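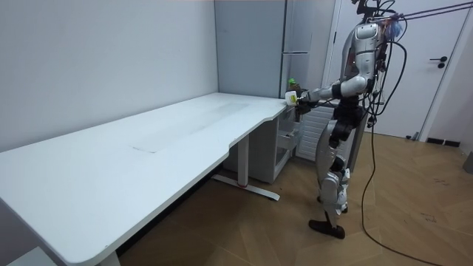 From: Apinya Rattanakul
To: Gerkholm workshop list
Re: Bottle handling, arm settings for January

Members are advised that work on the humanoid continues at the long white desk. The cable run across the floor remains in place - please step over it.

The reach over the far end of the desk now uses waypoint set 417. The hand is commanded open on approach and closes only after a hold of 3 seconds.

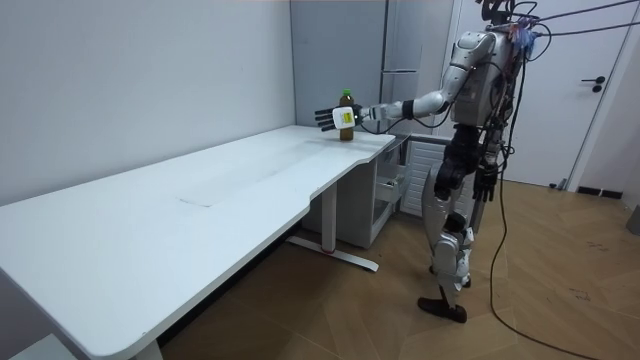
Valdis Avotiņš wrote:
> I would ask that the hold be shortened. The shoulder
> draws current the whole time the arm is out straight.

The request is noted. The hold will be reviewed once the Fillo driver has been updated. Grasps low on the right side, with the bottle lying flat, are logged separately under "side, low".

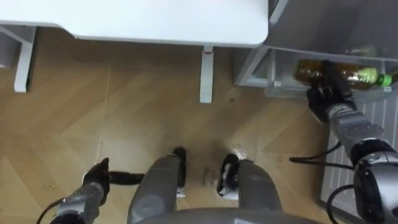

Piret Zariņš has asked whether the low grasps should use the same finger force as those at desk height. They should, until further notice. The limit is 20 percent in both files.

Apinya Rattanakul
Gerkholm shared workshop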